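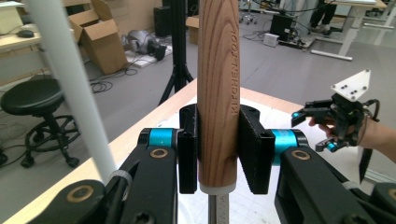 About Grenalwood

Grenalwood makes wood-handled kitchen tools for home cooks and small restaurants. Handles are turned from blanks sorted by grain direction. Blanks in which the grain runs lengthwise are kept for handles; the remainder goes to spoon rests and trivets.

Engraving is done after the final sanding and before oiling. Lettering runs along the handle so that it follows the curve of the shaft. Each handle receives 3 coats of oil, with 8 hours between coats.

The workshop was set up by Nurhan Canpolat and Getachew Nigatu. Tuncay Ağca runs the lathes. Dindo Magbanua is responsible for fitting metal shanks and collars, and checks each joint for play before packing.

Tools should be washed by hand and dried upright. Handles that have become rough can be returned for sanding. Returns are processed on Thursday.

Shares: 4 | Comments: 2

Related pages
Oiling a wooden handle
The Kamel spatula range
Returns and repairs
Workshop hours in December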